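Section 4: Resetting and Setting the Combination on Your Zider Travel Lock

Read all of this section before you touch the dials. Most of the calls we get come from people who read it afterward.

Before you start

The lock leaves the factory set to 0-0-0-0. Leave it there until you reach step 3. You will need the lock, a pen with a fine tip, and a piece of paper that you won't throw out with the takeout menus.

Don't set the lock for the first time while it's on a bag. Do it at a table, with the shackle open. A lock that is closed around your luggage with a number you half remember is working exactly as designed.

Setting your own number

1. Turn all four dials to 0. Each digit should line up with the white mark on the case.

2. Pull the shackle up until it stops. It lifts a short way and then swings to one side.

3. Press the small recessed button on the base with the tip of the pen. Keep it pressed.

Caution: Do not use a knife, a sewing needle or a tooth.

4. With the button still down, turn the dials to the number you want.

5. Let go of the button. It should pop back flush with the base. If it stays down, move each dial slightly until it clicks into place.

6. Write the number on the paper now. You are about to tell yourself you'll remember it.

7. Scramble the dials and try to pull the shackle closed and open again. Then dial your number and open it. Do this twice with the shackle free before you put the lock on anything.

Note: The dials have no opinion about your choice. 1777 is fine if you like history. 1234 is also accepted, and is the first thing anyone will try.

Three-dial models

The Zider Mini has three dials and follows the same steps. If your number has four digits, it will not fit. One customer wrote to ask which three of them to use. We suggested picking a new number, such as 836, though now that it's printed in a manual you should pick something else.

Fitting the lock to a bag

1. Line up both zipper pulls so the holes overlap.

2. Pass the shackle through both holes. Passing it through one gives you a very nice ornament.

3. Swing the shackle back over its slot and push down until it clicks.

4. Turn every dial at least a couple of places. Moving only the last one is a habit worth breaking.
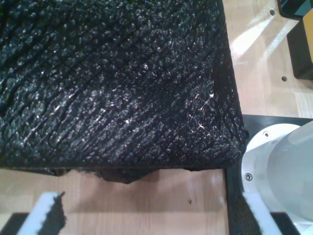
Can I change the number again later?

As often as you want, as long as you know the current one. Dial it in, open the shackle, and start again from step 3.

If you've lost the number

We keep no record of it and there is no master code. Start at 0-0-0-0 and work upward with the shackle under light tension. Put on a movie. On a Mini this takes around 23 minutes if you keep a steady pace and don't get up for snacks.

Caution: Cutting the shackle ends the warranty, along with the lock.

Questions about spare parts go to Diễm Tôn at the Prerik service desk. Please include the model name from the base of the lock and leave out your combination.

Section revised 2018-06-01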